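The year I learned to lose at badminton

By Iwona Rutkowska

I hadn't held a racket for 18 years when my neighbour Nest Probert knocked on the door one evening in November and asked if I was free at half past seven. I thought she meant for a cup of tea. She was wearing shorts.

Her usual partner had done something to his knee and the club in Plilurley, which is the next village along from ours, was one short for doubles. I said I had no shoes. She looked at my feet, went home, and came back with a pair of her daughter's that were half a size too small. And that was me, a grown woman with a mortgage and a slow cooker on the go, sitting in the passenger seat of a Fiat with my toes curled up, trying to remember how you score.

I had played at school, like everybody did, which is to say I had stood in a cold gym and been shouted at. What I remembered was a gentle sort of game. You patted the thing over, somebody patted it back, there might be squash afterwards. My first opponent in Plilurley was a retired dentist with white eyebrows, and he hit it so hard at my collarbone that I said a word I don't normally say in front of dentists.

We lost that game 21 to 3. I'm fairly sure two of the three were gifts.

Why I went back

I've thought about this a lot, mainly while icing things. I'd tried the gym and I'd tried running (twice, the second time by mistake, for a bus). The trouble with both is that you're left alone with your own head, and mine spends its spare time on the boiler and whether I was rude to somebody in 2009. On a badminton court there's simply no room for it! The shuttle is either coming at you or about to come at you, and Nest is yelling "Yours!" in a voice that could stop traffic.

The hall helps too. It was built for the Rerden quarry company as a sort of social club for the men, and it still has a bar hatch, a stage with curtains the colour of liver, and a ceiling with beams that everyone has a different opinion about. If you hit a beam, you play the point again. Unless you're playing the dentist, when apparently it depends on the beam. The lines on the floor are for at least four sports and I spent my first month defending a corner that belonged to netball.

It costs less than a sandwich to get in, and you get a biscuit.

Things I bought too early

I'm a shopper by nature, so by the third week I had decided that my problem was equipment. I read reviews in bed. I learned the word "isometric". I ended up with a Skiltar racket, second-hand, from a man who met me in a supermarket car park and handed it over in a pillowcase, and I can report that it made me worse, as it's much stiffer than the club one I'd been borrowing and I couldn't get the shuttle past the middle of the court. Nest tried it, said "Ooh, lovely," and beat me with it.

The shoes were a better idea. I went for a pair by Dufour with a gum sole and they squeak on that floor like a bag of mice, but I've stopped skidding into the stage. If you're starting out and you only want to spend money once, spend it on your feet. Proper court shoes, not running shoes, which are too tall and will tip you over sideways the first time you lunge. I know two people who did that and one of them had to sleep downstairs.

I also bought wristbands. I have no defence for the wristbands.

What getting better feels like

Mostly it feels like nothing, for ages. I had a notebook to begin with, where I wrote down every score, and reading it back is like reading a ship's log from a boat that's sinking. Then some time in the spring I noticed I wasn't running any more. I was getting to the same shots, but I was sort of walking there, because I'd started to see where they were going. The dentist leans before he smashes. Nest sticks her tongue out before a drop shot (she says she doesn't, she does, and I'm sorry to put it in a magazine).

My serve came next. For months I did the big high one I'd learned at school, and then one of the teenagers took pity on me and showed me the little backhand flick, where you hold the shuttle by the edge of its skirt in front of your tummy and just push. It goes low over the net and drops. I practised it in the kitchen for weeks, over the clothes horse, until there were shuttles behind the fridge.

You do get fussy about shuttles, I should warn you. The league sides play with feather, which fly beautifully and fall to bits if you look at them crossly. Our club nights are plastic, and the old hands complain that they float. I'm fond of the plastic ones. I like the noise, and I like that I can mis-hit one into the radiator and carry on playing with it.
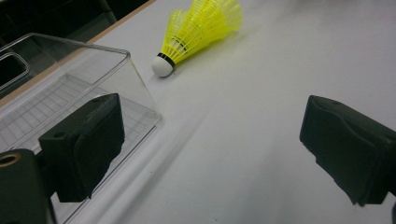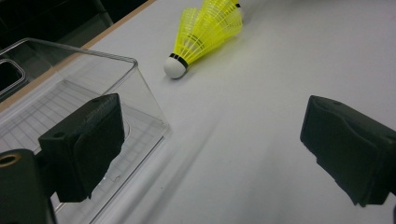 Yellow skirts and a black band round the neck: nylon shuttles show up well against pale walls.

The match

In the end they let me play for the third team. I should say that the third team takes whoever can get a lift. It was away, in a leisure centre with proper lighting and a vending machine, and our side turned up with 11 bananas between six of us, which felt very professional.

Nest and I were on last. We lost the first game, won the second by being annoying, and in the third we got to 20 all and I had to serve. My hands were shaking so much that the woman opposite could see it, I'm certain, and she very kindly looked at the floor. I did the kitchen one. It clipped the tape, thought about it, and went over. She scrambled it up and Nest put it away down the middle with a noise I'd never heard her make before.

Then we lost the next three points, and the match. I was in bed by eleven with a bag of peas on my knee, still going over that serve.

Nest's old partner is mended now, and he's back on club nights. She plays the first half with him and the second half with me. I've got my own shoes by the door and I've given her daughter's back, washed.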